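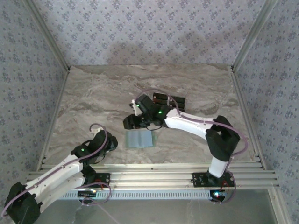 Ticket 3183: Wall clock loses time after customization event

Status: Closed
Opened by: Lucienne Chevalier, Customer Programs, Judent
Assigned to: Vojtěch Paulík, Product Support, Verimport
Product: Ibarra wall clock, battery-powered, white dial
Date opened: September 27, 2020

Summary of the issue

Guests at the clock-decorating session held at the Hiltton store in May were each given a plain Ibarra wall clock, a sheet of vinyl stickers and a set of paint markers. The finished clocks were taken home the same day. The store has since received complaints from guests whose clocks run slow or stop with the second hand at or near the nine. Replacement of the battery was advised by the store in each case and did not correct the fault.

The store requests a cause, a repair procedure that can be sent to guests, and confirmation of whether the clocks are covered under the standard warranty. A second session has been announced, and the store does not wish to hand out clocks from the remaining stock until this ticket is resolved.

Information supplied with the ticket

Units distributed: 84
Complaints received: 59
Battery type: one AA alkaline, supplied in the box
Front cover: removed by guests before decorating and refitted at the end of the session

Log

Entry 1 - V. Paulík
Ticket accepted. The store is asked to send three of the returned clocks, undecorated areas and stickers left as they are, together with one unopened clock from the remaining stock. Please do not remove the hands. Please also state whether the complaints concern decorated clocks only.

Entry 2 - L. Chevalier
Three returned clocks and one unopened clock have been shipped. All complaints concern decorated clocks. Staff at the store have been running an undecorated clock in the break room since the session and report no loss of time.

Entry 3 - V. Paulík
Clocks received. The unopened clock was set against the reference signal and kept correct time over the test period. Returned clock A stopped overnight. Returned clock B lost 3 minutes in one day. Returned clock C ran correctly while lying flat and stopped when hung on the wall. Battery voltage was within limits on all four.

Entry 4 - V. Paulík
The front covers were removed from clocks A, B and C. On clock A, a layered sticker had lifted at its upper corner and was touching the underside of the second hand. On clock B, the second hand was bent slightly toward the dial. On clock C, no sticker was in contact with any hand, but the hub was pressed down far enough that the minute and hour hands rubbed against each other. With the sticker removed from A and the hands straightened and reseated on B and C, all three clocks kept correct time when hung.

Entry 5 - S. Danko, Warranty Desk
The movement was not at fault in any of the three clocks. Damage to the hands and material added to the dial are outside the standard warranty. Verimport will nevertheless supply replacement hand sets at no charge, on request from the store, for clocks given out at the May session. This is a single accommodation and does not extend to later sessions.

Entry 6 - L. Chevalier
Thank you. Anatole Lebrun, who ran the decorating tables, confirms that guests were told they could stack stickers for a raised effect. He also recalls that several guests pressed the center of the dial while smoothing the larger pieces. The store asks for wording that can be sent to guests directly.

Entry 7 - V. Paulík
The following text is approved for release.

Remove the battery. Lay the clock on its back and take off the front cover by releasing the tabs at the rim. Turn the hands slowly using the wheel on the back of the clock and watch for any place where a hand touches a sticker or another hand. Press down or remove any raised sticker. If a hand is bent, lift its tip gently with a fingernail until it is level. Do not pull on the center hub. Refit the cover, insert the battery and set the time. If the clock stops again, please return it to the store.

Entry 8 - S. Tanguy, Hiltton
Text sent to all guests on the session list. The sticker sheet for the next session has been changed to a single layer, and hands will be fitted by staff after decorating is finished - Verimport to confirm that this is acceptable.

Entry 9 - V. Paulík
Acceptable, provided the hands are all set to twelve when fitted. The remaining stock may be released. Ticket closed.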